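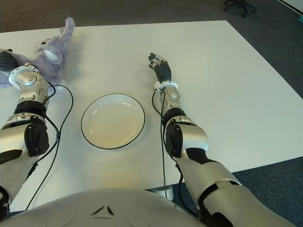 Lists > Dunham Supporters > Football talk

Reading time: 2 minutes

Re: Travel to the Wumbei match on Wednesday

Hello all,

Thank you for the replies to my first message. I copy below the one that I want to answer, so that people who joined the list only this week can follow.

> I would go on the coach, but last season it left the
> ground at 5 and we missed the first goal. Is it the
> same company? And is the ticket included in the
> price or do we pay at the gate?
> Also I think we should play two strikers, but I know
> this is not the topic.

It is the same company, Bimotard, but a different departure. I telephoned them and we agreed that the coach leaves from the car park behind the north stand at a quarter past four. With normal traffic we arrive well before kickoff, and there will be time to eat something. If you work until five, I am sorry, I have no good answer. The train is possible, but the last one back goes before the end of the match if there is extra time.

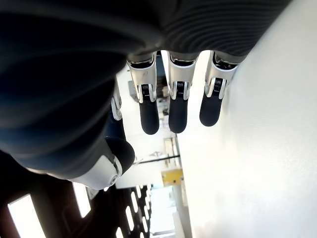
The ticket is not included. The coach costs 14 dollars return, and you pay for the match at the gate or on the Wumbei club page. I looked at the page yesterday and the visitors' section was still on sale. Please choose the section behind the eastern goal, otherwise you will sit among the home supporters in our colours. I did this once and it was not a pleasant evening.

At this moment 69 seats are taken on two coaches. If you wrote to me before the weekend, you have a seat. If you wrote after and did not receive an answer, please write again – my mailbox was full and I lost some messages.

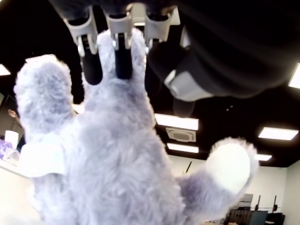

Lavender-gray plush paw, held from above

About the two strikers: I agree it is not the topic, but I will answer anyway. In the last match we had the ball most of the time and we made almost nothing with it. The wingers came inside, the full-backs stayed behind, and our centre forward was alone against two tall defenders. With a second man beside him, at least one of these defenders must make a choice. The danger is the midfield, where Wumbei are strong and run a lot. I would start with one and change at half-time if we are not ahead.
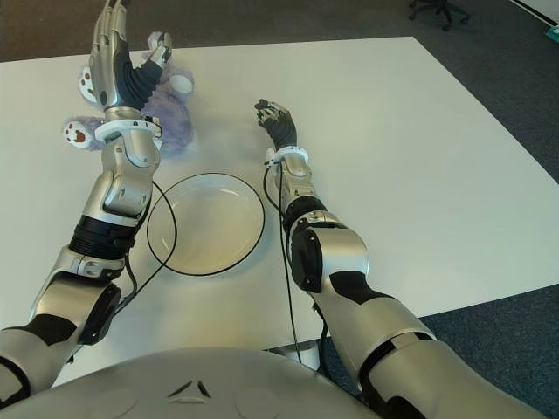
One more practical matter. The Kovix ground does not let in bags bigger than a small backpack, and umbrellas must stay in the coach. There is a roof over the visitors' section, but the first five rows get wet when the wind comes from the harbour. Bring a jacket with a hood.

Attendance there was 2490 at our last visit, and I remember a long line at the gate, so please do not stay in the pub until the last minute.

Whoever has the big drum, please tell me if it is coming. The driver wants to know before he loads.

Regards,
the travel organizer

Print this message | E-mail this message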